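Rorholm

Command-line archiver for shared office documents. Keeps dated copies of text files, spreadsheets and slides from a shared folder and puts them back on request.

Status

Maintained. The file format has been stable since version 2 and archives made with earlier versions must be converted before use (see Upgrading). Bug reports go to Karabo Botha; changes to the index format are reviewed by Veerle Van Loon.

What it does

Rorholm watches one or more folders and stores a copy of each document when its contents change. Copies are named by content hash, so a file saved twice without changes takes up space once. The index records the path, the time of saving and the account that saved it.

It does not merge documents. If two people edit the same spreadsheet offline and both save it, both versions are kept and marked as siblings. Choosing between them is left to the user.

Installing

Unpack the release into any folder on the path. No service is installed and no administrator rights are needed, except when the archive is placed on a system volume.

rorholm init /srv/archive
rorholm add /srv/shared/office
rorholm watch

The first run reads every file and can be slow on network shares. Later runs read only what has changed. On the Pornau share (116 user folders, mostly text) the first run is normally started on a Saturday.

Settings

Settings are read from rorholm.conf in the archive root.

interval: seconds between scans. Default 60.
keep: number of older copies held per document before thinning begins. Default 3.
ignore: file patterns, one per line. Lock files and temporary files written by office programs are ignored already.
index: path of the index. Keep it on a different disk from the archive if one is available.
owner: account name written against files whose owner cannot be read.

An unknown setting stops the program at start-up. Earlier versions skipped such lines without a message, and misspelt settings went unnoticed for long periods.

Moving an archive to another machine
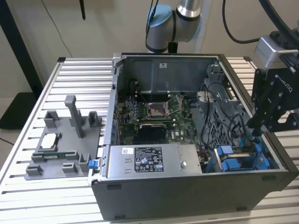
An archive holds no machine name, licence key or absolute path, so it can be copied as an ordinary folder. The index is the exception: it stores the volume label, and this must be corrected with rorholm relabel before the first scan on the new machine. Nothing in the procedure depends on the old computer being able to start. A tower in the condition shown, on its side with the processor socket empty, is no obstacle as long as the disk that held the archive can be read elsewhere. Mount that disk read-only, copy the archive folder and the index, then run:

rorholm relabel --from old --to new
rorholm verify

Do not run watch until verify has finished. A scan started on a half-copied archive treats the missing documents as deleted and writes deletion records for them. The records can be removed by hand, but the work is tedious.

Verification

verify recomputes the hash of every stored copy and compares it with the index. It reports three conditions.

missing: the index lists a copy that is not on disk.
damaged: the copy is present and its hash differs.
orphan: a copy is on disk with no index entry. Usually left over from an interrupted scan. Safe to remove with rorholm tidy. 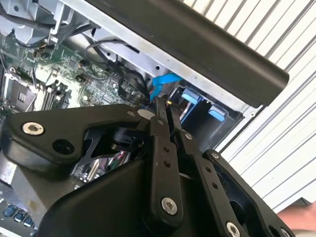 Damaged copies are moved to the quarantine folder and never deleted. Most of those reported so far came from failing disks, and a smaller number from shares that dropped the connection during a write. The log gives the volume label and the path for each one, which is enough to tell the two cases apart if the labels match something written on the hardware. Label the disks before they are needed: once a desktop case is open like this one and work has started inside it, matching a drive to a line in the log takes longer than it should. If every damaged copy sits on the same volume, stop the watcher and copy the archive off before doing anything else.

Sibling versions

rorholm siblings lists documents with more than one current version. The listing gives the account and time for each. To settle one:

rorholm pick report.odt --version b

The version not chosen stays in the archive as an older copy and is subject to thinning like any other. Comments and tracked changes inside a document are kept as part of the file; Rorholm does not read them.

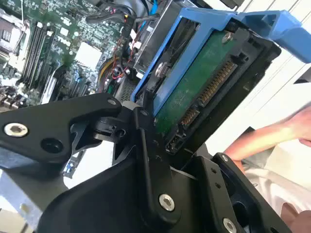

Upgrading

Run rorholm convert once, from the archive root, with the watcher stopped. Conversion rewrites the index only. The old index is kept beside it with the ending .old and may be deleted after a clean verify.

The Van den Broek plug-in for reading locked spreadsheets has not been updated for the current index. Leave it disabled until it is. Files it would have read are listed in the log as skipped.

Known problems

Times are stored to the second. Two saves within the same second by one account appear in the wrong order in some listings.

File names that differ only in capital letters collide when an archive is moved to a volume that ignores case. verify does not detect this yet.

The Teso front end shows thinned copies as available and fails when they are opened. Use the command line for anything older than the keep setting allows.
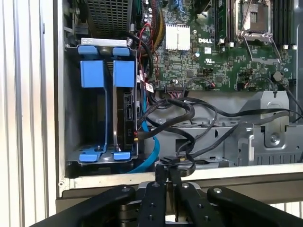

Reporting faults

Send the log, the output of rorholm version and the settings file. Remove folder names if they are private; the hashes are sufficient. Do not attach documents. Reports concerning Teso should go to its own tracker, with the index version quoted in the first line.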